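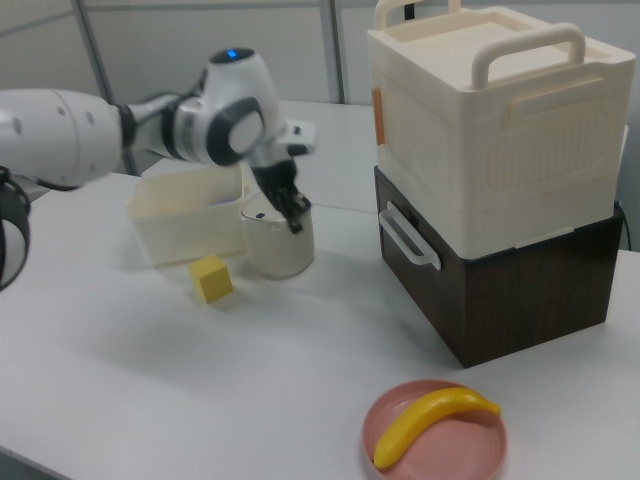 Ticket: Intermittent loss of network on second floor, Drakonside office
Status: Resolved, monitoring
Priority: Medium
Opened by: Bartosz Domański
Assigned to: Network support

Reported problem

Wired desks on the second floor lose their connection several times a day. Each drop lasts between 30 seconds and two minutes, then clears without anyone touching anything. Wi-Fi on the same floor drops at the same moments. The first floor is not affected. Users first noticed it in December, after the desks were moved.

Software in use when the drops occur: mail, the Clernidine booking system, file shares. All fail together. Desk phones restart their registration but do not lose power.

Initial checks

1. Pinged the default gateway from a wired desk on the second floor. Normal replies under 2 ms, then no replies for 38 seconds, then normal again.
2. Pinged the second floor switch management address from the first floor at the same time. Same gap.
3. Checked the switch uptime. No restart, so power is ruled out.
4. Checked the router log. No entry for the WAN side during the gap.

The fault is between the core switch on the first floor and the access switch on the second floor, or on the access switch itself.

Log

09:10 – Swapped the uplink patch cable at both ends. No change. The old cable tested good and has been put back on the shelf.

09:45 – Moved the uplink from port 24 to port 23 on the access switch. Dropped again at 10:02.

10:20 – Pulled the access switch log. It shows repeated topology change notices, and the CPU goes to 100 percent for the length of each drop. MAC addresses are seen moving between port 14 and the uplink. This looks like a loop.

10:35 – Shut down port 14. No drops until 12:30, at which point the ticket was updated and users were told to expect one dead wall socket near the copy room.

13:05 – Traced port 14. The patch panel label says "Copy room B". The socket feeds a small unmanaged five-port switch under the counter. Two cables run from it to the wall: one to socket B, one to socket C. Socket C is patched to port 17 on the same access switch.

13:15 – Removed the cable to socket C. Brought port 14 back up. No loop detected.

Why it was intermittent

A permanent loop would normally take the floor down and keep it down. Spanning tree was enabled on the access switch, but ports 13 to 20 had BPDU filtering turned on. With the filter on, the switch neither sent nor accepted the frames it needs to detect a loop on those ports. Storm control was also on, with a shutdown action and automatic recovery. When broadcast traffic passed the limit, port 17 was shut and the floor came back. After the recovery timer ran out the port opened again, and the next burst of broadcast traffic started the cycle over.

The filter setting came from a template used at the Brirnanmont site, where those ports face equipment managed by Ruiz-Ortega. It should not have been applied at Drakonside.

Changes made

– BPDU filter removed from ports 13 to 20
– BPDU guard turned on for all desk-facing ports
– Storm control limit left as it was, recovery timer set to manual
– Port 17 disabled and labeled as spare
– Configuration saved and a copy exported

Test after the change

With the office warned, the second cable was put back for one test at 17:40. Port 14 went into the error-disabled state in under two seconds and port 17 stayed down. No pings were lost at the desks. Cable removed again, port 14 reset by hand.

Comment from Bartosz Domański

No drops seen since the change. The printer in the copy room needed its address renewed, then worked. Can the small switch stay where it is? We have one socket too few on that side.

Reply from network support

It can stay, with one cable to the wall only. With BPDU guard on, a second cable will turn the port off and it will stay off until we reset it. If more sockets are needed, open a cabling request and quote the panel label.

Open items

– Compare the Brirnanmont template with the other access switches at Drakonside
– Send switch logs to the central log server; the local buffer holds only 70 lines
– Close the ticket if the gateway ping shows no gaps by the end of the monitoring period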